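Natora Folding Table, Light Gray
Sonel Laundry and Linen Room Furnishings 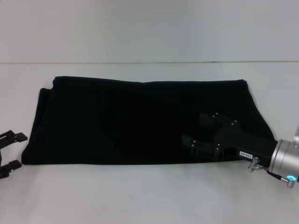
According to Bruser, dark items are the hardest to fold well on a pale counter with any shine to it, and a plain light surface made the edges of black towels much easier to line up at the end of a shift.

The Natora is a flat work surface for folding towels, garments and table linen. It is intended for hotels, schools and care residences in which textiles are sorted and folded by hand. The top has no raised rim, so long items may be laid out at full width and doubled over without lifting.

Item number: 521
Maximum evenly spread load: 100 kg
Net weight: 35 kg
Finish: light gray
Delivery: flat, with legs and fittings packed separately

Care
Wipe the surface with a damp cloth and mild soap. Dry before placing clean textiles on it. Do not use scouring powder or bleach. Irons and steam presses must not be set down directly on the top.

Dark textiles
New black or navy articles should be washed separately before first use. Customers who fold large amounts of dark cotton are advised to clear lint from the top between loads.

Ordering
The table is supplied through Chiriac at a list price of $1,035, excluding delivery. Replacement feet and leg fittings are available under the same item number. Orders for several tables to one address may be combined in a single shipment on request.

Page last revised 28/01/2022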